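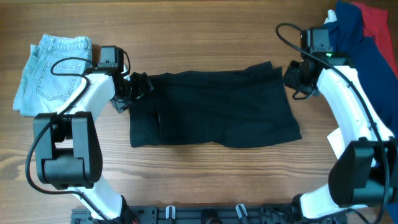
Black top spread flat on the folding table, folded light blue jeans at the left.

Mogensen Folding Notes

README

Mogensen is a set of written notes on folding everyday clothes on a flat table. It covers tops, jeans, and a few awkward items such as hooded sweatshirts and fitted skirts. The notes were started by Wilma Postma and Fenna Lambrechts for the clothing room at Madau, where donated clothes are sorted, folded, and put on open shelves. They are kept as plain text so they can be printed and taped up next to a table.

Contents

notes.txt: the folding notes, one entry per garment
terms.txt: the words used for parts of a garment and kinds of fold
shelves.txt: shelf widths and which fold fits which shelf
changes.txt: list of edits

There are 993 entries in notes.txt. Each entry is one garment folded one time. The same garment can have more than one entry if it was folded more than one way.

Fields in notes.txt

id: entry number, starting at 1
type: top, jeans, skirt, hooded, other
color: one plain word or two (black, light blue)
start: how the garment was lying before the first fold (flat, half, heap)
folds: number of folds, not counting smoothing
result: rectangle, strip, roll
shelf: A, B, or C
remark: free text, often blank

"Flat" means the body of the garment is spread out and no large part is doubled under. Small wrinkles are fine. A black knit top with soft creases all over it is still entered as flat. "Half" is used when one sleeve or one leg is trapped underneath. Anything else is a heap.

How tops are folded

Lay the top on the table with the hem and the collar at opposite ends. Pull the corners out before touching the middle. Smooth from the center toward the edges with an open hand. Fold one side in, then the other, so both side edges run straight from collar to hem. Turn the sleeves back if they stick out. Then fold the hem end up to the collar. For shelf B, stop there. For shelf A, fold once more.

Dark matte fabric hides its creases under the ceiling light. Ayten Şimşekoğlu suggested running a palm across black items before the first fold, and we have kept that in the notes. An uneven hem should be left alone. Stretching it to match makes the sides pull in.

How jeans are folded

Close the button and the zipper. Put one leg on top of the other and push the seat point in so the long edge is straight. Fold the hems up to the waistband, then fold again to shelf width. Finished jeans go at the left of the table until there are enough to carry. Left-handed folders can swap sides.

Known problems

Entries 1 to 14 were made before the word list was settled. They say "shirt" where later entries say "top."

The color field is loose. Faded jeans may be "light blue," "blue," or "washed." We have not gone back to fix this.

Hooded items have 2 different methods mixed together under one type. Kobe Peeters is splitting them.

Shelf C was taken down in January. Old entries that mention it were left as they are.

There are no entries for children's clothes. They are rolled in a separate bin and follow no fixed method.

Adding an entry

Use the next free id. Write the start field before you fold, and the folds field after. If you lose count, leave folds blank. Keep remarks under 4 lines. Send new entries to Maham Zaidi, who merges them on Thursday.

Reuse

The notes may be copied, printed, and changed. Please keep the name Mogensen on unchanged copies and use another name for changed ones.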